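Dvořáček House Shared Kitchen
Minutes of the monthly users' meeting, March

Held in the back kitchen at 6:15 p.m. Present: one person from each user group except Ferkton, who sent a note. The bakers arrived during item 2.

1. Minutes of the last meeting

Approved with one correction. The pantry key is kept at the front office, on the hook by the mail slots. The last minutes had it in the top drawer.

2. Money

The balance stands at $960 after the water bill. The invoice for the oven repair has not come in. Urnari has paid its share through June. It was agreed to hold off on new sheet pans until the oven bill is settled.

3. Dishes and drying

There was a long discussion. Cups have been left in the sink overnight, and the evening group has been washing up for the morning group. The morning group said this goes both ways.

Agreed: cups are washed by whoever used them, and placed upside down in the wire rack. The rack is for cups only. Plates and bowls are to be dried by hand and put away the same day. Anyone who finds the rack full should empty it into the cupboard before adding more.

A request for a second rack was turned down for now. The counter by the window is too short for it, and the one by the stove gets splashed. 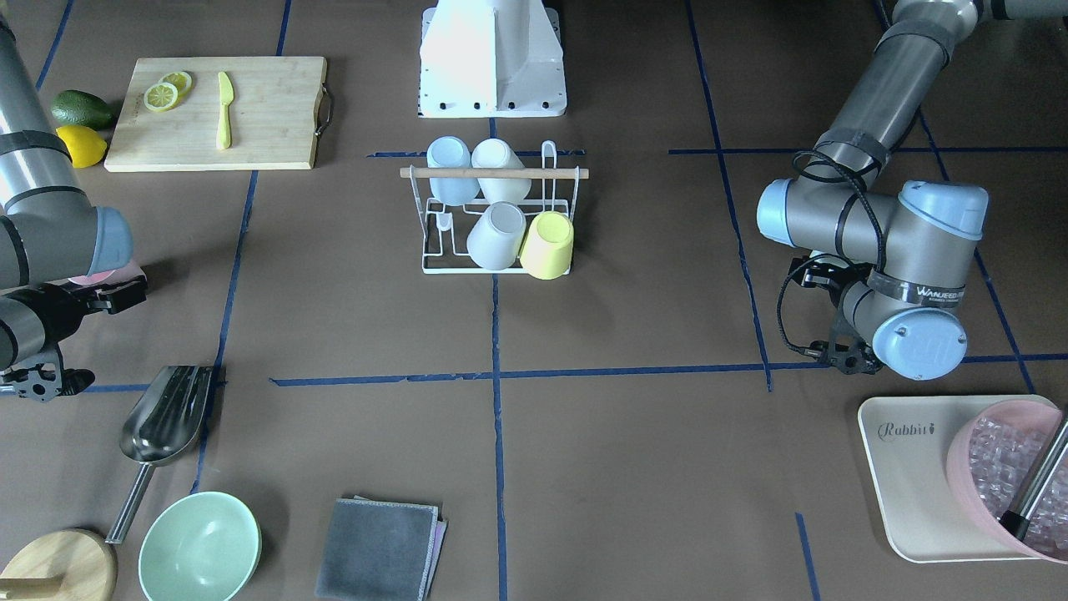
Cutting boards came up next. Two boards have split in the past year from being left to soak. Wooden boards are to be wiped, rinsed quickly and stood on edge to dry. They do not go in the sink and they do not go in the dishwasher. Urnari offered to bring in a bottle of board oil, and this was accepted. Raw meat stays on the plastic boards, as before.

4. Table coverings

The brown paper is holding up better than the vinyl did. One roll is left. Zenik quoted $17 a roll with free delivery over four rolls. Agreed to order five, but only after the oven bill has been paid. Used paper goes in the recycling if it is clean and in the trash if it has grease on it.

Tape should be pulled up slowly. There is still residue on one of the long tables from the fall sale.

5. Cupboard labels

The labels on the upper cupboards are peeling. Ferkton's note offered to print new ones and asked for a list of what goes where. The evening group will write the list and leave it at the front office.

6. Other business

The bakers asked to start at 5:30 a.m. during the week of the spring sale. No objection, provided the side door is used and the fan is kept on low until 7.

The dish towels need washing more often. Carried over to next month.

Someone has left a blue thermos in the pantry. It will be kept until the next meeting.

Meeting closed at 7:20 p.m.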